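**Residents' Technical Bulletin, Rekden Court**
**Item 4: Shoe benches, loading and layout**

February 21, 2026

The hallway notice that went out last June allowed each apartment one piece of shoe storage inside the entry door, provided it leaves a clear walking width and has no doors that swing into the passage. Since then the office has had a steady run of requests for something more specific. This item covers the open bench type, which most households have chosen, and sets out how to load it, where to put it and how to look after it. Closed cabinets and wall-hung tippers will be covered separately once Kieran Clegg has finished with the wall anchor tests in the Ó Briain wing.

**Type covered**

An open bench in the sense used here has a flat top, two side panels and at least one shelf underneath, open at the front. The low Brader with a single shelf is the usual one. Benches with a cushion screwed to the top are included, although the notes on using the top as a second shelf obviously don't apply to them. Stacking wire racks are excluded. So are stools with a basket hung below.

The entries in this building date from 1982 and are narrower than current practice. A bench that fits well in a showroom can take up half of the passage once shoes are in it, since toes or heels tend to project past the front edge. Measure the depth with your longest pair on the shelf.

**Shelf and top**

Treat the lower shelf as the permanent position and the top as the temporary one. Shoes worn most days go below, in pairs, set side by side with no pair stacked on another. The top takes whichever pair is about to be worn or has just come off, and house slippers if they are used at the door. One pair on top is the working limit on a low bench if people also sit on it. Two is possible if no one does.

Order on the shelf matters less than keeping to one. Households that wrote in used three systems: by person, by color from light to dark, and by frequency of wear. By person works best where there are children. Light to dark is easy to restore at a glance and suits a bench used by one or two adults. Frequency of wear was the least stable of the three, and two of the households using it have since gone back to sorting by person.

Light shoes next to light shoes also has a practical advantage. Dark polish transfers, and it transfers most readily where two uppers touch under slight pressure, as they do on a full shelf. If a black leather pair must stand next to a pale one, leave a finger's width between them.

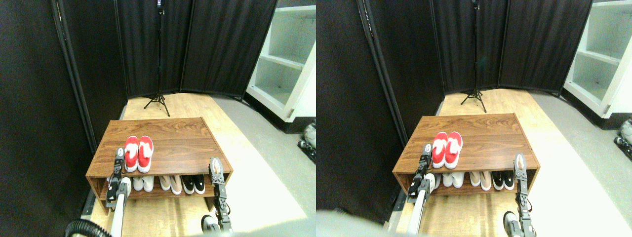 Should shoes face in or out on the lower shelf?

Either direction is acceptable, but use the same one for every pair. Heels out makes it easier to hook a finger into the opening and pull the pair forward. Toes out makes it easier to tell similar pairs apart. On a shallow shelf, pick whichever direction leaves less of the shoe past the front edge.

**Loading sequence**

Mateja Vlachou wrote up the following sequence after reorganizing the benches in the shared entry on the garden side. It assumes an empty shelf.

1. Wipe the shelf and let it dry.
2. Knock the soles together outdoors or over the grate.
3. Place the bulkiest pair at one end, against the side panel.
4. Work toward the other end, pair by pair. Set the left shoe first.
5. Keep low, flat shoes for the middle.
6. Finish with a second bulky pair against the opposite panel, if there is one.
7. Put the pair in current use on top, to one side, so that the other side stays free for sitting.

Step 3 is the one people skip. A heavy sneaker or a boot against the panel acts as a bookend. Flats placed at the end drift outward and are usually the first to end up on the floor. Step 7 can be reversed for anyone who sits on the right.

The shelf is full when the last pair has to be turned sideways or pushed in with force. At that point something goes to the closet. As a rule for seasonal change, plan to fill 80 percent of the shelf width and leave the rest for guests.

**Position**

Place the bench with its back parallel to the wall and all feet on the same surface. Many entries have a change of level or a strip between wood flooring and the hard floor by the door. A bench that straddles the strip will rock, and rocking loosens the shelf pins over time. Shift it fully to one side or the other. Felt pads under two feet are not an acceptable fix for a height difference.

Leave a gap behind the bench wide enough for a hand. The gap lets air through and makes it possible to recover a slipper that has gone over the back. If the bench stands against a folding screen or a curtain, increase the gap. Fabric behind an open shelf picks up grit from soles, and a light screen can be tipped by pushing shoes too far in. The same applies to floor lamps and other stands with splayed legs. Keep the legs clear of the bench so that neither one has to be moved to clean under the other.

Maintain 20 inches of free floor in front of the bench for sitting down and standing up. Households with a walker or stroller should allow more and are welcome to ask Enda Hegarty for a site visit. He will bring the floor template. Please clear the entry before he arrives.

**Surface care**

Wood-grain finishes vary. Some benches are finished with oil, some with lacquer, and many have a printed surface over board. Find out which you have before applying anything. For all three, a cloth wrung out in plain water and a dry cloth afterward will handle normal dirt. Salt marks may need a second pass. Don't use the gray abrasive pads from the laundry room on any of them.

Wet soles are the main cause of damage on the lower shelf. They leave white rings on lacquer and raise the edge of a printed surface if the seam is open. Park wet shoes on the boot tray and move them to the shelf when they are dry. Shelf liners are permitted. The ribbed Milteck liner sold through the office can be cut with household scissors and stays flat after a few days under load. Cut it slightly short of the side panels. A liner that is too wide curls at the ends and tilts the outer pair.

For slippers with a fluffy or padded trim, keep them off the lower shelf altogether if outdoor shoes are stored there. Trim collects grit from the neighboring pair and carries it onto the living room floor. The top of the bench is the better place for them. Set them straight, soles down and not overlapping, with enough space between them that the trim isn't crushed.
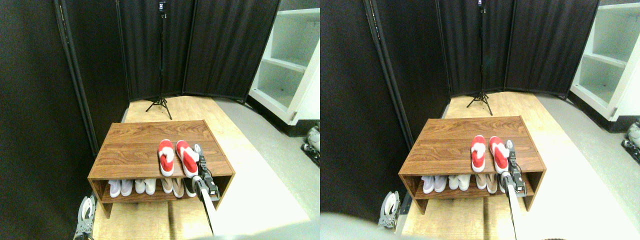
*Slippers on the top, outdoor shoes on the shelf below.*

**Fasteners and rated load**

Turn the bench over twice a year and check the fasteners. On flat-packed models the cam locks in the side panels work loose first. Tighten by hand only. If a cam spins without gripping, the hole has worn out and the panel needs repair. Remove any bench in that condition from use as a seat. It can still carry shoes.

Rated load should be printed on the underside or in the leaflet. If neither can be found, use the bench as storage and sit elsewhere. Helge Halvorsen has copies of the leaflets for the Brader benches supplied through the group order and can make further copies at the desk. He does not have leaflets for benches bought privately.

Replacement shelf pins are held in two diameters. Bring an old pin with you. Pins forced into a smaller hole split the panel along the grain, and the office can't replace panels.

**Shared entries**

Benches in shared entries are for shoes in current use. Pairs left on the lower shelf for more than a month are moved to the crate under the mailboxes with a dated tag. Slippers for visitors may stay. They should be returned to the top of the bench in pairs after use, and anyone who finds a single one is asked to put it in the crate as well.

I-hsuan Lo asked whether labels can be fixed to the front edge of the shelf in the shared entries. They can, using removable tape, with the apartment number only. Names should not be displayed there. Labels on the top surface come off on clothing and have been withdrawn.

**Changes to the group order**

The price for the low bench has changed to 600 kroner including delivery to the loading door. Assembly isn't included. The taller version with two shelves has been dropped from the order, as the upper shelf proved too shallow for men's sneakers in the larger sizes. Residents who have already signed up for the taller one will be contacted and may switch to the low bench or withdraw.

Packaging goes in the cardboard cage, flattened. Keep the hex key. The same size fits the cam locks and the feet, and the office lends out the only spare.

Corrections to this item, and measurements from entries with an unusual layout, can be left at the desk or put in the bulletin box by the elevator. State the wing and the apartment number, and give depth and width in inches.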